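Staff kitchen inspection, Kurup building, level 3. Inspected by Bhavana Gounder, November.
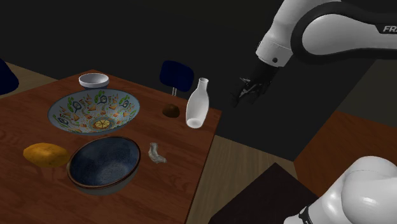 ## Items checked

- [x] **Fridge temperature:** 3 °C at the top shelf. Door seal intact.
- [x] **Dishwasher rinse:** 76 °C on the gauge.
- [ ] **Extinguisher:** tag out of date. Vornon to service.
- [x] **Table and crockery:** bowls stay in use. Discard any with chipped glaze.
- [ ] **Exit path:** 200 mm of shelving projects into the walkway. Senthil Raju to move it.
- [x] **First aid kit:** 5 burn dressings, all in date.

Re-check open items before the Plisine handover.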